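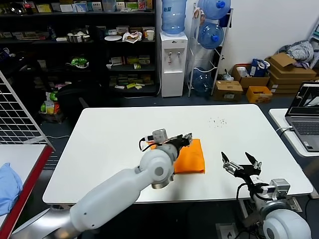
The Long Second Life of the Molla Organ

Music > Features > Instruments

Tue 18 September | By Gunvor Tveit

The organ in the old assembly hall at Molla has 2439 pipes. For most of the last decade only a few hundred of them could be played. The reed stops went first, then the swell division, and by the end the organist was choosing hymns according to which keys still worked.

The instrument was built by the Fjeld workshop, a small family firm that made mostly church organs and took on a concert hall only once. That shows in the sound. The principals are strong and plain, the flutes are soft, and there is very little of the bright upper work that hall organs of the same period usually have. Players who come expecting a big romantic instrument tend to need a day to get used to it.

Work on the restoration began in February. The pipes were taken out rank by rank and laid in trays on the hall floor. Most of the metal pipes needed only cleaning and some straightening at the feet. The wooden ones were in worse shape. Years of dry winter heating had opened the glue joints, and several of the largest bass pipes had splits running nearly their full length.

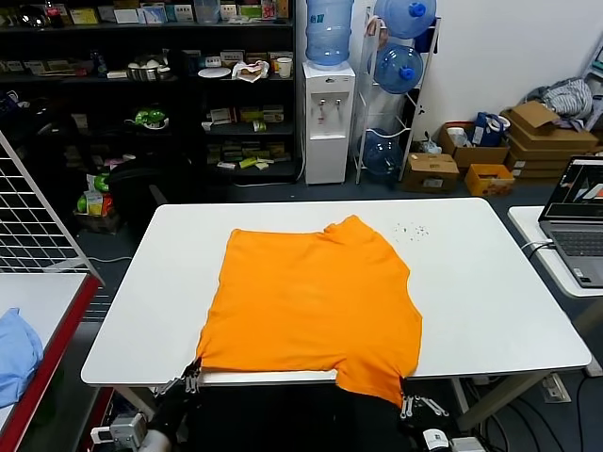 An orange T-shirt spread out on a white table.

The wind system took the most time. The two main bellows were releathered, and the long trunk that feeds the pedal division was replaced. Under the old patches the restorers found that one section had been joined with packing tape and painted over. It had leaked for so long that the pedal stops had been voiced louder to make up for it. Once the wind was steady they were far too heavy, and every pipe had to be brought back down by hand.

Voicing is slow work. One person sits at the keys and holds a note while another stands inside the case and makes small changes at the mouth of the pipe. On a good day they finish a single rank. Traffic outside was a problem, so much of this was done after ten at night.

The question of pitch caused some argument. The organ had been built slightly sharp, and orchestras visiting Molla have complained about it for as long as anyone remembers. Lowering it would have meant lengthening pipes throughout. In the end the original pitch was kept, and a small chest organ at standard pitch will be used for orchestral programs. 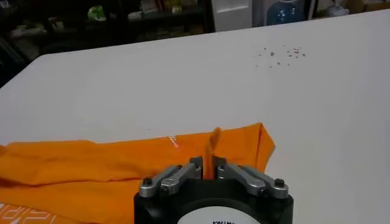 Orange garment with white outlined lettering.

The Jedine Choir will sing at the reopening concert. The program has an hour of organ solos in the first half, including a set of chorale preludes and a long passacaglia that uses nearly every stop. After the break the choir sings Bradedus, a setting of evening psalms for mixed voices and organ that was written for the hall and has not been heard there with the full instrument in 14 years.

The organ part has been edited for the occasion. The old copies carry two layers of pencil marks, most of them telling the player to avoid stops that no longer spoke. Those have been left out of the new edition. A few registrations remain unclear, and the player will settle them in rehearsal.

Tuning continues through the week of the concert, with a final check of the reeds on the afternoon of the performance.

Filed under: Organ & Keyboard, Restoration, Choral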